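### 4.2 What the visitors were shown

Most published accounts of open days at robotics labs are written by the people who ran them, and ours would be no exception if we had left it to the host team. For that reason the observations in this section were made by the second author (Ní Bhriain), who had no part in building the Kodoler cell and who attended the June open day at Cader with a notebook and no badge. The first author (Degefa) handled the questionnaire and did not see the notes until the coding was finished.

The open day drew 113 registered visitors. They were taken through in small groups, each group stopping at 3 stations. We discuss only the last of these, the tabletop pick-and-place station, because it was the one visitors talked about most afterward and the one whose claims we found hardest to accept as given. The other two are covered in Section 4.1.

The host's script for the station was short. The presenter named the task (a small item is picked up from the table and put into a dish), said that the arm had "learned" to do this from people showing it how, and then let it run. Questions were taken while the arm was moving. This last choice matters more than it may seem. A person who is asking a question is looking at the presenter, and in our notes a good share of the failed grasps happened while most of the group was looking the other way. We do not suggest that this was planned. It did mean that the impression people carried out of the room was better than the run they had stood in front of.

The word "learned" also did a lot of work. When Ní Bhriain asked two visitors at the exit what they thought the arm had learned, one said it knew what a dish was for, and the other said it could "probably clear a table." Neither claim had been made by the presenter. Neither had been ruled out, either. The policy shown that day had been trained on 200 demonstrations of a single task, a figure that appeared on the poster by the door but was not spoken aloud in any of the sessions we observed.

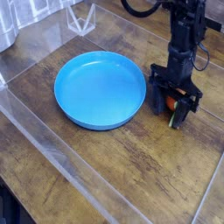

**Figure 3.** Pick-and-place station. A small orange object is held in the gripper to the right of the empty blue dish. Clear acrylic panels enclose the work area.

We were most interested in how much of the success should be credited to the policy and how much to the way the task had been laid out. The dish is shallow and wide, and its low rim asks for very little lift. There is a great deal of bare table and very little on it. A single target in a strong color against brown wood is about as friendly a problem as a vision system is likely to be given. None of this is improper. Every lab we know of tidies its table before guests arrive, and we have done it ourselves. But a visitor with no background in the field has no way of telling an easy arrangement from a hard one, and the script offered no help.

The panels raised a smaller point of the same kind. Several visitors took them as a sign that the arm was powerful or dangerous, and one wrote on the questionnaire that it was "reassuring to see it kept in." When we asked the host team, they said the walls were there mainly to stop dropped items from rolling off the table. That answer would have told the audience something useful about how often items get dropped. It was not part of the script.

We also asked for changes on the spot. During a late-afternoon session, Ní Bhriain asked the presenter to move the dish to the opposite side of the table. The presenter agreed at once, which is to his credit, and the arm then made three attempts. In the first two it released the item over the spot where the dish had been. In the third it stopped above the table and had to be reset by hand. The group laughed, and by our reading of the notes this was the liveliest conversation of the day. Visitors began asking what the camera could see, and how anyone decides that enough demonstrations have been collected. Before the change, the commonest question at the station had been what the arm cost.

We would not build a theory on one session. It may be that this group was unusually curious, or that any break in the routine would have had the same effect. The Flakico team, who ran a similar visit using the Jemal teaching kit, told us informally that their audiences grew restless when things went wrong, though they kept no record we could compare with ours. Our own record is thin as well. There was one observer, she was not neutral about demonstrations to begin with, and she could not watch the arm and the audience at the same moment. Section 5 returns to this problem.

What we are prepared to say is limited. At this station, the sessions that ran as scripted left visitors pleased and gave them little basis for judging what they had watched. Questionnaire scores for "I understood what the robot was doing" were high across the board, including among those whose written answers show plainly that they did not. We therefore give the scores in Table 2 without treating them as a measure of understanding, and we would ask other authors reporting open-day surveys to say what, if anything, their own scores were checked against.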